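3.2 Collection of demonstrations

All demonstrations were given by remote control. The operator sits beside the table, holds a light hand controller, and moves the arm while watching both the real workspace and the wrist view on a monitor. We first tried to guide the arm directly by hand, as in our earlier work on the Cendby tasks, but with this method the hand of the teacher often covered the object in the wrist view, and the policy later learned to wait for a hand that never came. For this reason the hand-guided episodes were removed from the training set and are used only in Section 4.4.

In total we kept 2957 episodes from 17 operators. Each operator received 40 minutes of practice before the first recorded episode. The practice time was the same for all operators, also for those who had used the Hitero controller before. An episode starts when the operator presses the trigger and ends when the object is released at the goal. Episodes in which the object fell were kept if the operator could pick it up again, and they carry a separate label.

The objects of the food set were difficult to teach. Their surface is not stiff, and the width at which the fingers should stop is different from one grasp to the next. Operators were asked to approach slowly, to close the fingers until the object was held from both sides, and then to pause for a short moment before lifting. This pause is important for the later segmentation, as explained in Section 3.3. Figure 4 gives the wrist view during a grasp of the apple. 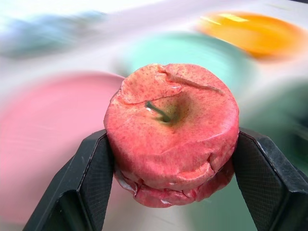
Figure 4. Wrist view with the apple held between the two fingers. The outer skin is creased and has partly come off, and the sides are flattened where the pads press.

Ismael Seixas objected, when he read an early version of this section, that a pause requested by the experimenter is no longer a natural part of the demonstration, and that the policy may learn the pause as if it were needed for the task. In his opinion the operators should be left free, and the moment of the grasp should be found afterwards from the finger current alone.

We agree with the first part of this remark. The trained policy does stop before lifting, and it does so also with the hard objects, where a stop brings no benefit. However, the finger current was not sufficient for us to find the grasp. With soft objects it rises slowly, and two people who labeled the same episodes placed the moment of contact at clearly different points. We therefore kept the requested pause and shortened it after the recording: in every episode the still part is cut to 52 control steps before training. The effect of this cut is reported together with the other ablations.

A second problem was the force used by the operators. The controller gives no feeling of contact in the fingers, so the operators had to judge the grip from the monitor. Most of them closed the fingers more than necessary, especially in their first session. We did not correct these episodes – a policy that has seen only gentle grasps would tell us little about normal users. Instead, the commanded finger width was recorded together with the measured one, and the difference between them is given to the policy as an additional input. The same input is used for the Stistau baseline, so that the comparison in Section 5 remains fair.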